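Open day at the Granström bakery, Skekville

Posted 23 October 2022

The bus from Pesberg takes you most of the way to Skekville, and after that it is a walk of 13 minutes along the river road, past the lumber yard and the closed-down school. I had signed up for the morning tour in September, when the sign-up sheet went around the library, and then forgot to write anything down about where to meet. The door on the street side was locked. A note on it sent people to the loading dock in back.

Granström is a family bakery that supplies grocery stores, two hospitals and a number of cafes in the valley. It has been open to visitors one day a year for a while now. Admission was free, and you got a paper hat and a pair of shoe covers at the door. The shoe covers were too small for winter boots. Several people ended up wearing one and a half.

Our group was led by Halvard Fjeld, the production manager. He started in the flour room, where two tall silos feed the mixers through pipes in the ceiling. One silo holds plain wheat flour and the other a coarser blend with rye in it. The flour comes from the Grustolness mill, and the truck blows it in through a hose at the dock. Before that, everything came in paper sacks that had to be carried up a flight of stairs. The stairs are still there and are used for storing cake boxes.

The mixing room was louder than I expected and we could not hear much of the talk. There are three spiral mixers and an older one with a fork arm that is kept for the rye doughs. A woman behind me asked whether the older one was slower. It is, and they like it that way for rye, which gets sticky if it is worked hard.

From there we went on to the proofing room, which is warm and damp and smells strongly of yeast. Glasses fogged up at once. The racks stand in rows with a card clipped to each one giving the time it went in. Buns get less than an hour. The sourdough loaves stay overnight in a cooler room next door, and we were only allowed to look at those through the window.

The ovens were the part I had come for. Granström has a deck oven with stone floors and a rack oven with a turning base. The deck oven was built in place, and the wall behind it had to be opened up to get the parts in. Bread goes in with a canvas loader the width of the oven. Halvard let one of the younger visitors pull the lever for the steam. The loaves bake directly on the stone, and the crust on the bottom comes out noticeably thicker than on the rack loaves. We were given a slice of each to compare. I preferred the deck loaf, but most of the group went for the softer one.

After the ovens there was a stop in the test kitchen, where Randi Granström works on new products. She is the third generation in the business. Her subject for the day was shaping: rings, twists, knots and braids, and why the same dough can taste different depending on how it is formed. A twist has more surface and browns more. A plain round bun stays moist longer and keeps better in a bag. She also talked about trouble with ring shapes, which tend to close up in the middle during proofing if the hole is made too small at the start. 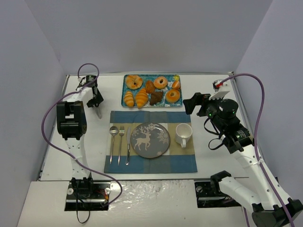
How long does a ring loaf keep at home?
Two days in a paper bag at room temperature, according to Randi, and after that it should be sliced and frozen. She advised against the refrigerator, where bread goes stale faster.

Other questions from the group were about salt, about whether the bakery would bring back its cardamom rusks, and about sourdough starters. The starter in Skekville is fed every morning and again late in the afternoon. Visitors could take home a small jar of it with a printed sheet of feeding instructions. The rusks are not coming back for now. The slicing machine they were made on broke and the parts are hard to get.

The packing hall came last. On an ordinary day there are 8 people on the line, but it was shut down for the visit, so we walked along it and looked at the slicer and the bag closer. Orders are sorted by delivery route, with the farthest stop loaded first. The Pesberg route is the longest and leaves before four in the morning. On the wall was a board with the order total for the previous night, 743 loaves, not including buns. Halvard said that was a normal figure for the time of year. It goes up sharply before the holidays, and the bakery takes on extra people for packing then.

Coffee was served in the break room afterward. There was a table with framed pictures of the old shop on the square, including one of a horse-drawn delivery wagon with the family name on the side, spelled without the dots. I got to talking with a retired baker from Pesberg who had worked nights for most of his life. He thought the new flour system was the biggest change of all, mainly on account of the dust. In his day you went home white.

The shop at the dock was selling bread at half price, cash or card. I bought a rye loaf and a bag of wheat buns. The seeded loaves were gone by the time our group came through, so anyone who wants those should take the first tour.

Some practical notes for next year:

The tour takes a bit under two hours, all of it standing. There are a few chairs in the break room but none along the way.

Leave your coat at the entrance. There are hooks, and the proofing room is very warm.

Children are welcome if they are with an adult. Strollers have to stay at the dock.

Flour dust and nuts are present throughout the building – people with allergies should call ahead.

Parking is on the gravel lot across from the dock, and it fills up early. The bus back to Pesberg runs every two hours after noon. I missed one by a few minutes and ate two of the buns at the stop.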